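Leaving the Ceiling Open: The Office Fit-Out at Skitside

Jul 17, 2023

The upper floor at Skitside was stripped back to its beams in June. The designer in charge of the work, from the small practice Omley, agreed to go over the decisions one at a time, starting with the ceiling.

"The old suspended grid came down in two days," she said. "Above it we had 34 inches of unused height, full of pipe. The client asked for a price to box the pipes in. We gave them one, and they chose paint."

The ceiling is now white, with its beams and pipes left exposed. The designer said the single color was a maintenance decision as much as a visual one, as any later pipe run can be touched up from the same can. The tube lights are fixed straight to the ceiling and do not all run the same way. I asked if that had been drawn or had happened on site.

"Drawn. A tube at an angle throws its light across two desks. In parallel rows you get a bright strip and a dull strip. We tested both layouts with a meter before fixing anything."
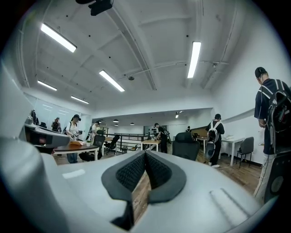
The main space at Skitside, with the glass partition at left and the black railing beyond.

The floor area is 3,481 square feet, of which 1,605 is the main space. Sound was the larger problem. A wood floor, glass and bare ceiling return most of what reaches them, and the designer does not claim to have solved it.

"It is a live room. We told them so in writing. Calls are taken behind the glass. If they want it quieter they can hang panels between the beams later, and the fixings are already there."

The glass partition was ordered from Vasiliu, whose standard panels fit the height without cutting. It does pick up reflections of the ceiling lights. She considered a matte film and left it off - the rooms behind needed the daylight more.

Furniture was kept plain: wooden tables, black mesh chairs. The far area has small black pendant lamps, hung low, to set it apart from the desks without a wall.

"The railing is black for the same reason the lamps are," she said. "You want an edge to read as an edge."

The floor finish is a hard oil sold as Ulavmont, in a warm brown. It needs a fresh coat at the table positions every second year, and the first one is already in the maintenance schedule.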